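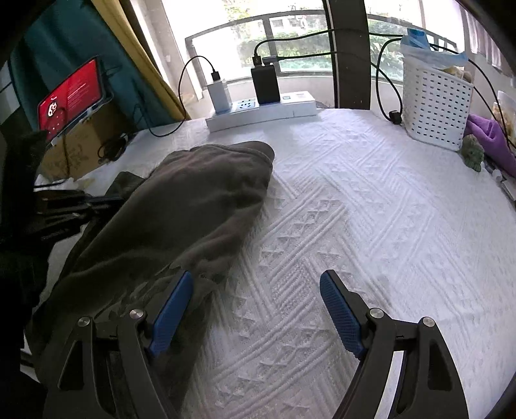
Folding table by the window, both grippers in, the near one with jaws open.

Notebooks > Gusex workshop > Visits and open days > May

Sunday, open day. Doors at 2, first people in before that. Myrto on the door, Leonidas and me on the folding table, Themis on the computer, Obaidul going between.

Setup same as Friday's plan except the table. We left the quilted white cloth on. The bare top was too slick and the shirts slid as soon as one gripper pulled. The relief pattern holds cotton well enough. It also catches the pad tips when you come in too low, so come in flatter.

Dark shirts only for the first hour. Evangelia asked why we make it hard for ourselves. Fair question. Dark cotton is where the Vendenia episodes are weakest, the folds go black and the edge finder loses the hem, and I wanted visitors to see the case we are working on and ask about it. Light shirts after the break.

Format for each group: Leonidas does one fold with the grippers and talks, then one visitor tries, then we play back the recording. Trying it went over much better than the talk. People squeeze too hard and too early. They close on the top layer and the bottom layer stays on the table. Telling them "wider, lower, then close" fixed most of it. One boy got the sleeve pick right on his first go and then wanted to do all the shirts.

Questions I want to keep:
- Why not just film someone's hands? (Leonidas: the jaws see what the robot's jaws will see. Good short answer, use it again.)
- How many folds does it need? Told them the Tzanetos set is at 1426 episodes and we don't think it is enough for sleeves.
- Can it do fitted sheets? No.
- Does it get tired? No, but the person holding the grippers does. My right wrist is sore tonight.

Man from Prurka stayed through three groups and wanted to know about pad wear. I gave him the 700 cycle figure from the bench test and said that was on towel, not jersey. He would like a spare pair of pads to look at. Ask Myrto before promising anything.

Problems.

Collar-first start is still the bad one. With the neck toward the back of the table you reach the whole way over the shirt, and the forearms drag the body of it toward you. By the time the jaws are at the shoulder you have made a ridge across the front.

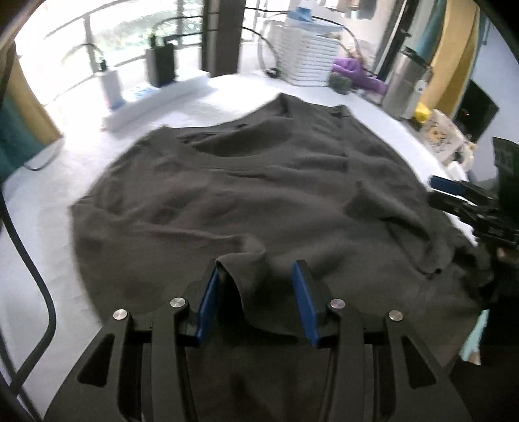 Picking on that ridge is quick but it is not a hem, and the policy can't tell the two apart. Themis says to drop any episode where the first grasp lands on a ridge. I would keep them and label them. Not settled, put it on the list.

Glare from the window got worse after 4. The far end of the table washes out. We should turn the table or use a blind next time. The curtains as hung don't cover the middle.

Cables: the power strip on the far edge is fine for us but two visitors reached over it to point at things. Move it to the floor and tape it.

Playback stalled twice, both times right after a long recording. Restarted, lost one episode. Themis has the log.

To do
- order 8 pads (the blue ones, same ribbing)
- label sheet for ridge grasps, draft to Themis
- reply to Prurka
- shorter talk, more trying
- wash the shirts, several have been on the floor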